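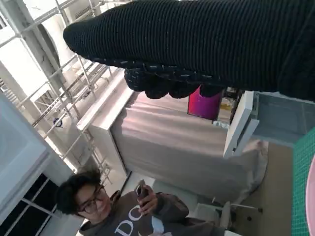

The knit-covered gripper, seen from the wrist camera

Come build soft hands with us! Call for student team members, Sonstead Robotics Club

The Sonstead club is looking for 5 new people for the Bristeo project, our entry in the household tasks class at the Skotasdale student meet. We start in August and meet every Saturday at 10, usually until somebody gets hungry.

Bristeo is a soft gripper with padded fingers under a ribbed knit cover, and a small camera at the wrist so we can see what the hand sees. The job is ordinary bedroom stuff: picking up things left on a bed, moving them to a table, not knocking over the chair on the way. It's harder than it sounds and a lot more fun. So far we have 1,911 short clips from the wrist camera, and 1,018 of them are labeled. You can guess what one of the openings is for.

We'd love to hear from:
- two people who can sew or knit (the covers wear through at the fingertips and we want a better pattern)
- one person who knows some Python, or is halfway through learning it
- one person to label clips and keep our notes readable
- one person who likes taking apart motors and putting them back together

You don't need any robotics background. Lemlem Gidey joined last year knowing only how to crochet, and she now runs the whole finger design side. You do need to be enrolled at Sonstead, any year, any major, and able to give us 4 hours a week through the meet. Parts and yarn are paid for by the Murthy student fund. There's no pay, but one course credit is possible if you ask your adviser before classes begin.

To apply, send a few lines to Rigoberto Nina at the club desk about something you've made, even if it came out crooked (a photo is great, a resume is optional). We'll invite everyone who writes to an open Saturday so you can try driving the gripper yourself!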